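3.2 Materials and wash procedure

The survey covered reusable tableware in school and workplace canteens in Falmont. Operators returned 1487 usable forms, and 17 kitchens agreed to supply items for surface testing. Round plastic plates made up the largest group and are treated separately from cups and trays.
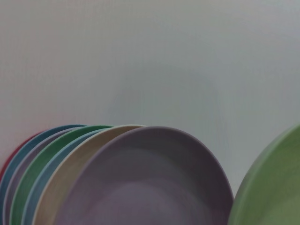
Each item was washed in a single-tank machine with the Bimov detergent at the dose printed on the pack. Gloss was read at the center of the well and at two points on the rim before the first cycle and again after every 30 cycles. Items that warped enough to rock on a flat surface were withdrawn - their readings up to that point were kept.

Drying was left to the air. Kitchens differed in how they stacked plates after washing, and the forms suggest that flat stacking is common where storage is short. Upright storage was used for all test items so that contact between faces would not add to the wear.
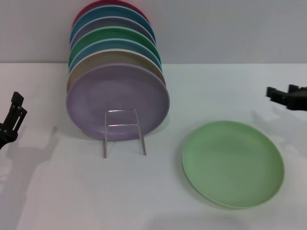

Gloss loss was fitted with the two-term model of Lu, with water hardness entered as a fixed effect. The Vutent kitchens, which run softened water, were fitted apart from the rest. The model was not extended past 3000 cycles, the point at which most operators reported replacing their stock. Rim and well readings are given in Table 4, and Figure 3 shows plates in upright storage.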